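Part 4: Running the cable from the router to the desk

Right, the Parnus router is on the wall and its lights are steady, so now we get to my favourite bit (I know, I know). I wired my whole upstairs this way last December and I've only had to redo one run.

1. Measure the route first. Go along the skirting board with a tape, up and over every door frame, and add a good arm's length at each end. Mine came to 669 cm and I bought ten metres, which felt daft in the shop and very clever later on.

2. Turn the router off at the wall. The Parnus doesn't mind being unplugged, but give it 84 seconds before you switch it back on.

3. Take the cable out of its box and uncoil it on the floor. Don't pull it out by one end or you'll get a twist every foot or so!

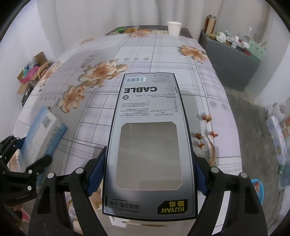 Cable box, with the barcode sticker near the word CABLE.

Keep the box until the end of Part 6, by the way. Shops get sniffy about returns without the barcode.

4. Push one plug into port 2 until it clicks. Port 1 is for the line coming into the house, and I've mixed them up more than once.

5. Work your way along the skirting with the clips, one every hand's width or so. Tap them in gently – the cable should still slide a little.

Note: if you're using the stick-on Jovex clips, wipe the paint down first and let it dry. Mine fell off behind the sofa within a day.

Caution: don't run the cable under a carpet where people walk, and never nail through a wall right above or below a socket.

6. Plug the other end into your computer, turn the router back on and wait for the green light. If it stays orange, swap the cable end for end and try again, then have a look at the fault list in Part 7.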